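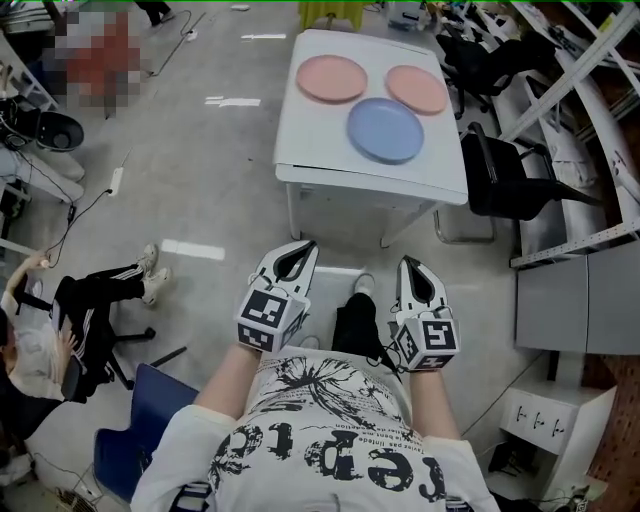
A gripper that will not let go is more tiring than a gripper that will not close. Last March one of our hand-held pair stayed shut on the rim of a dish, and Lorraine Gosling pulled it with her other hand and pinched the skin of her thumb. It was a small injury, but we changed some habits after it, and I write them down for other people who do this work at a bench or a kitchen table. We practise with plastic plates, two pink and one light blue, set wide apart on a white table so the jaws have room to come down beside each one. Plastic is kinder than china when a jaw slips.

Search tips Enter keyword Go

If a jaw sticks

Stop and put the plate down on the table with the gripper still on it. Switch off the power at the strip and wait for a count of 5. Do not pull at the fingers. Open them with a wooden spoon handle, slowly, from the side.

In our case the fault was dried sugar water in the hinge. A cotton bud and warm water took it out, and then we left the gripper open overnight. Howard Cropper wanted to use cooking oil. Please do not, it collects flour and becomes like glue.

Cables

A thin cable between the hand and the body wants a loose loop. If it is tight, it pulls out when you reach for the far plate, and the jaw stays where it was. If it is too long, it catches the table corner. I hold mine with a Flikwood clip at the waist, but a clothes peg does the same job.

Keep the power strip away from the place where you step. Ours was under my foot one time and the switch went off in the middle of a lift. I dropped a full bowl of lentils - 230 grams, and I was finding them until summer.

Marker cubes

Wipe the printed cubes with a dry cloth only. Spray cleaner made the black colour of one spare cube grey, and the tracking lost it after that.

How often

We clean the hinges after every 1000 closings. The counter said 993 when the jaw stuck, so now we also look at them whenever something sweet was on the table.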